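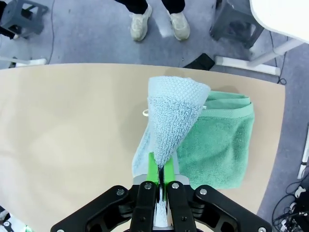
Hideaki Shibata

The hard part of folding a towel is the first pinch. A person takes hold of the cloth without looking, feels whether one layer or two has come up, and corrects with a small roll of the thumb. A gripper with two finger pads has none of this. It closes, and whatever lies between the pads comes up with it.

At Iststead, a small firm that builds arms for commercial laundries, the teaching of this step is done by people. An operator guides the gripper through the task while the joint angles, the opening of the fingers and the view from the wrist are recorded together. One complete run is called a demonstration. The towel set stood at 353 of them when I visited in May, and 80 more had been thrown out.

The rejected runs are instructive. Few of them contain anything a layman would call a failure. In most, the operator hesitated: the gripper arrived above the cloth, waited, moved a little to one side and then went down. A person watching would think nothing of it. A model trained on the recording learns that waiting is part of the job, and may do it at the same point every time, for longer than the operator ever did.

Iststead records in two ways. In the first, the operator holds the arm itself and pushes it through the motion with the motors slack. This gives good contact, as the hand can feel the table through the linkage, but it tires the shoulder and tends to produce wide, sweeping paths. In the second, the operator moves a smaller copy of the arm at a separate station and the large one follows. The paths are cleaner. What is lost is touch, and new operators press too hard for the first few sessions.

The following software comes from Pluteck and was written for bench assembly, where parts are rigid and stay where they are put. Cloth required changes. The closing speed of the fingers was reduced, and the delay between the operator's hand and the arm had to be brought down to 121 milliseconds before people stopped overshooting. Below that figure, further gains made little difference to the quality of the runs.

Green pads are used on the fingers. They show up clearly against the black plates in the wrist view, and the line where they meet is easy to find when a recording is checked. In a good grasp the towel gathers into a narrow twist between the pads and rises above them in a cone. The reviewer looks at the shape of that cone, at which part of the towel is still flat on the table, and at whether a neighbouring towel has been disturbed. A pale blue towel lying against a folded green one is a fair test, with the lifted fold of the first lapping over the edge of the second.

Terry cloth brings its own trouble. The loops give the pads plenty to hold, so a grasp that has caught only the pile can look sound until the towel is carried. Patterned bands behave differently from the rest, and hanging tags are worse. A model shown too many towels with the tag in one place may begin to treat the tag as a landmark. Operators at Iststead are therefore told to vary the starting position and not to tidy the cloth between runs.

How much of this carries over to other work is disputed. Maksymiv, which teaches arms to pack boxed goods, keeps hesitant runs and marks them by hand, on the grounds that a pause often comes just before a useful correction. Grodisa records everything by direct guidance and accepts the slower pace. Iststead has tried both methods on towels and returned to its own, though its engineers concede that their rule on hesitation discards some of the best recoveries they have.

The operators work in pairs, 2 to a station, one guiding and one reviewing, and change places at intervals. Reviewing is the less popular job. It is also where most of the learning happens, according to the people who do it: after an hour of watching other hands approach the same edge of cloth, they go back to the controls and come in lower, with the fingers already half closed.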